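Flollden Desktop Refurbishing – Frequently Asked Questions

Last updated November 10, 2020

Which machines does this page cover?
Full-size desktop towers accepted at the Ilville workshop. Laptops, all-in-ones and rack servers are handled under a separate intake form.

What should I remove before dropping off a tower?
Disconnect the power cord, monitor, keyboard and any USB receivers. Leave internal parts in place, including drives. Memory that has been taken out and bagged separately has to be tested again, which delays the job.

Do you wipe the drive?
Yes. Drives are wiped before any other software work is done. If you need files from the drive, copy them first. We do not offer data recovery.

How many towers has the workshop processed?
1,323 since the program opened. The August intake was 98 units, of which 66 were returned to use and the rest went to parts.

Why is the case laid on its side for service?
With the side panel off and the opening facing up, the motherboard is horizontal. Expansion cards do not hang from their slots, and a dropped screw stays where it can be found.

Do you replace the coin-cell battery?
It is replaced on every board. A weak cell causes the clock and firmware settings to reset when the machine is unplugged.

Can I keep my graphics card?
Yes, if you say so on the intake form. Release the slot latch before pulling the card – broken latches are the most common damage we see on donated boards.
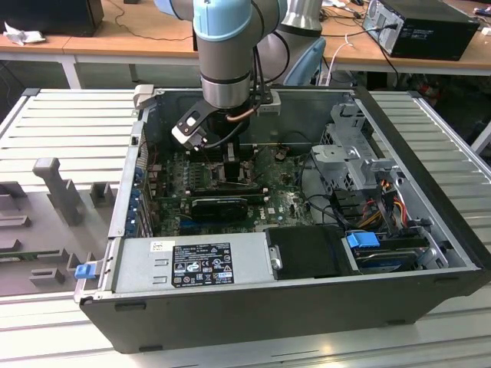

Is the power supply opened for cleaning?
Power supplies stay sealed. Dust is blown out through the vents with the unit unplugged and the fan held still. A supply that fails the load test is replaced as a complete unit.

Is thermal paste renewed?
Only when the heatsink has been removed. Old paste is cleaned off both surfaces before new paste is applied. The workshop stocks Endonier paste.

Where do scrap parts go?
Boards, cables and metal are sorted and collected by Chukwu Recycling. Coin cells are stored separately.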